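Bornel withdraws arm controller release after joint limit fault

FLAKTHORPE, Monday, September 27, 2021. Bornel has withdrawn release 2 of its controller software for ceiling-mounted robot arms. The release could let the elbow joint travel past its set limit when an arm was sent back to its start position.

The fault was found in simulation. Of 1,160 runs carried out on the Zurkus test cell, 813 finished normally. The others were halted by the software monitor with the elbow outside its permitted range. No injury or damage to customer equipment has been reported.

Lev Lysenko, head of motion control, said: "The limit was read once at start-up and not read again after a change of tool. An arm with a longer gripper was therefore working to the wrong figure."

Arsen Vasylenko, who leads product safety, said customers should return to the previous release and keep people out of the arm's reach during homing. "The emergency stop is on a separate circuit and is not affected," he said.

A corrected release is being checked by the test house Baldursdóttir and must pass a further 400 runs before it is issued.

Simulated views of the Zurkus test cell:
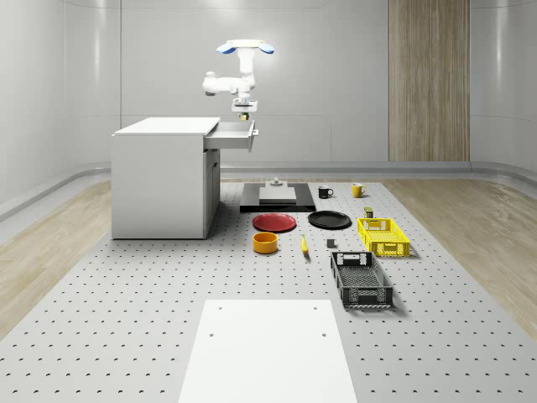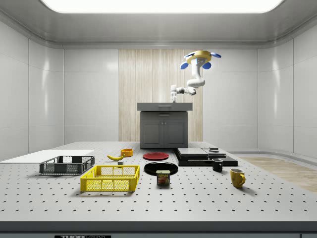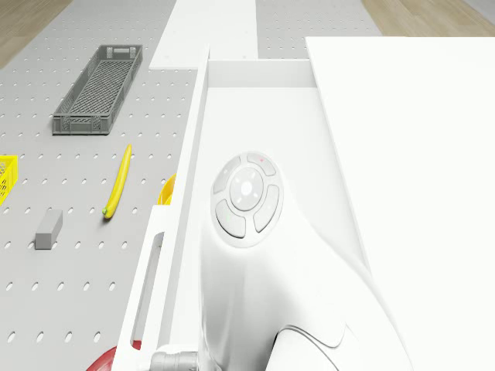

Action for customers

Check the release number on the controller start page. Sites running release 2 should stop automatic homing and contact Bornel support in Flakthorpe for the rollback file.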